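Werkstattbuch, Eintrag 12.6.21

So, endlich wieder ein Abend an der Kiste! Die letzten Male bin ich ja nur zum Aufräumen gekommen (und zum Löten von diesem elenden Kabelbaum, der jetzt hoffentlich Ruhe gibt). Heute also weiter mit Utolora, Stand ist: Arm fährt, Greifer greift, Handgelenkkamera liefert Bilder, und die Steuerung von Kuo redet wieder mit dem Rechner. Gelegen hat es an der festen IP-Adresse, die nach dem Routertausch doppelt vergeben war. Hab ich jetzt vorne auf den Deckel vom Schaltkasten geschrieben, bitte nicht wegwischen!

Ziel für heute war, das Greifen und Ablegen über dem offenen PC-Gehäuse hinzukriegen, mit langsamer Fahrt und ohne dass mir der Greifer in den Laufwerkskäfig rauscht. Der steht nämlich höher raus als das Board, und im alten Programm war die sichere Höhe noch von der leeren Tischfläche aus gerechnet. Das hab ich als Erstes umgestellt: Reisehöhe jetzt 180 mm über den Lamellen, runter geht es erst, wenn X und Y stehen. Kostet ein bisschen Zeit pro Zyklus, ist mir aber egal, ich will keine Beulen.

Dann die Referenzpunkte neu angelernt. Einen an der Gehäuseecke beim Netzteil, einen hinten an der Rückwand, den dritten auf der gedruckten Platte links. Die Platte ist übrigens immer noch der erste Druck, und das merkt man auch, an einer Ecke hat sie sich leicht verzogen. Ich hab sie mit dünnem Klebeband unterfüttert, Dauerlösung ist das keine. Wer den Drucker als Nächstes hat: Die Datei liegt im Ordner Carness, Unterordner Platte, bitte die Version mit den größeren Verrundungen nehmen und das Bett vorher wirklich sauber machen.

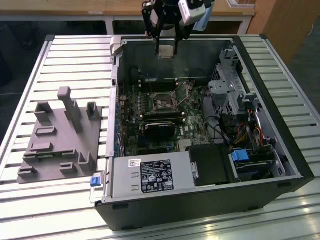 Foto: Werkstattarchiv Gultadon

Der hellgraue Klotz zwischen den Fingern ist mein Lieblingsstück für solche Versuche, der tut keinem was, wenn er mal runterfällt. Über der Rückwandseite vom Dell wird es mit den Fingern am engsten, darum fange ich auch genau dort an – wenn es da klappt, klappt es in der Mitte vom Board sowieso. Die Position, die ich mir gemerkt habe, ist Zeile 1652 im Protokoll. Greifkraft stand auf 40 Prozent, mehr braucht der Klotz nicht, und bei mehr fangen die Finger an, sich unschön nach außen zu biegen.

Was mir beim Ablegen noch nicht gefällt: Der Greifer öffnet zu ruckartig, und dann kippt das Teil gern mal zur Seite weg. Ich hab es mit einer kurzen Pause vor dem Öffnen versucht, etwa 3000 Millisekunden, damit der Arm ausschwingen kann. Besser! Aber natürlich viel zu lang, wenn man das mal am Stück laufen lassen will. Nächster Versuch wäre eine Rampe beim Öffnen, das müsste die Kuo-Software können, ich finde bloß den Parameter nicht. Im Handbuch steht er unter einem anderen Namen als im Menü, wie so vieles.

Kamera: Belichtung von Hand festgesetzt. Mit der Automatik war das Bild ständig am Pumpen, die Aluprofile vom Tisch spiegeln halt, und sobald der Arm sich dreht, regelt sie runter und vom Board bleibt nur ein dunkler Fleck. Mit festem Wert erkenne ich den leeren Sockel sauber, und der taugt mir ganz gut als Orientierungsmarke. Die Speicherslots gehen auch, aber da verwechselt die Erkennung noch oben und unten.

Noch offen:
Öffnungsrampe suchen
Platte neu drucken
Die losen Kabel über dem Board mit Klettband wegbinden, bevor wir weiter in die Ecke fahren
Endanschlag der Z-Achse nachziehen, der klappert

Speicherriegel ziehen und stecken will ich im August angehen, vorher fehlt mir die Kraftmessung. Strom ist aus, Not-Aus gedrückt, der Schlüssel vom Schaltkasten hängt wieder am Haken neben der Tür.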